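Fingers lose grip after a couple of hours on small electrical parts

Vokham Cell Owners Board > Setup, Care and Repair > Grippers

jalen_vd
Hi everybody, longtime reader and a pretty rare poster, so please be gentle with me! We have a small bench cell at the shop with a Jasar arm and the black linkage-type two-finger gripper, and it sorts and presents electrical bits for a kitting job (breakers, pipe clamps, push buttons, enclosure boxes, all that good stuff). In the morning it runs like a dream. By late in the afternoon it starts letting the breakers slide down in the fingers, just a hair at first, and then one will tilt far enough that it won't go into its pocket.

What I've done so far: wiped the finger faces, restarted the controller, and bumped the force setting up from 40 percent to 55. The bump helped for one shift and then we were right back where we started. The arm itself is fine, it repeats beautifully. I'd love to hear from anyone who has lived with one of these for a while before I go ordering a whole new gripper, which my boss would not enjoy one bit.

tamsin_w
Welcome out of the shadows, Jalen! I've been looking after three of these for a good long while and my first guess is always the pivot pins. Those linkages have a pin at every joint, and once one of them gets a little slop in it the fingers stop closing parallel. You end up holding the part along one edge, and it rolls.

Easy check, and you don't need to take anything apart. Power down and lock out, then take hold of one fingertip and wiggle it gently up and down, and then toward you and away. Do the same on the other side. They should feel alike. If one clicks and the other doesn't, you've found it.

Kornance
I'm going to disagree with Tamsin a little, with love. Worn pins don't get better overnight, and he says the mornings are good. I'd be looking at the motor warming up and the drive cutting back on current. Ours did exactly this when somebody parked the controller box against a wall with the fan side in. Move the box, have a sandwich, try again.

tamsin_w
Fair point, but the grease in those joints gets thin once it has been moving all day, and a loose pin that was stiff in the morning will flop by three o'clock. I've seen it more than once! Both of us could be right, of course. Check the fan, it's free.

jalen_vd
Fan has plenty of room and the filter is clean, I looked on my break. Wiggle test: the left side feels solid and the right one has a little click in it. Not much, but I could feel it with my eyes closed. So that's one for Tamsin, I think.

leilani.o
Jumping in because I did the pins on ours over the winter, and I wish I'd had somebody to walk me through it, so forgive me if this runs long. Lay a towel under the gripper first, those little clips fly. Take a picture of the linkage with your phone before you touch anything, both sides. Then do one pin at a time and leave the rest in place, so the arms hold each other in position. Old pin out, wipe the bore, tiny dab of grease, new pin in, clip on, move it through its full travel by hand. Then go on to the next one.

I bought the Benavides pin kit, 14 dollars plus shipping, and it did the whole gripper. After that you have to run the finger zeroing again, and please do it with the fingers empty. I skipped it the first time and spent a very silly evening wondering why my closed position was off.

gunhild_th
Please put the force back to 40 while you are at it, Jalen! Breaker housings are plastic and they have a seam between the poles. Squeeze too hard on a two-pole and you are pressing the halves against each other, and with a worn joint you are doing it crooked. We cracked 11 of them in one Monday before I learned to leave that setting alone.

Kornance
I run 60 on two-poles and have never cracked one. Depends on your pads.

gunhild_th
And on your breakers, and on your luck :) I would still start low and come up.

jalen_vd
OK, update time, and thank you all so much. Pins are in, on both sides (figured I might as well, with the towel already down). Zeroed it empty like Leilani said, put the force back to 40, and started over with one breaker and a few of the other parts on the bench. 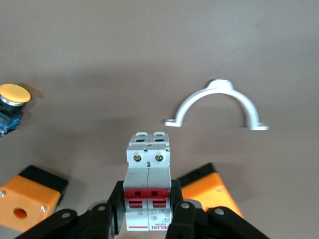
Two-pole DELIXI breaker in the fingers at 40 percent, new pins both sides.

I've run nearly 200 picks since then, right through the late afternoon when it used to act up, and only one part sat low in its pocket. The click is gone too.

imani_s
So happy for you! One thing I'd add for whoever finds this thread later: write the date of the pin change on a bit of tape on the gripper cable. We do the wiggle test every time we clean the finger faces, and it takes less time than finding the rag.

tamsin_w
Love the tape idea. Jalen, keep an eye on that one low part. Was it the same pocket as before?

jalen_vd
Different one, back row. I'm going to check the height on that tray tomorrow before I blame the fingers again.

Kornance
Still say keep the fan clear.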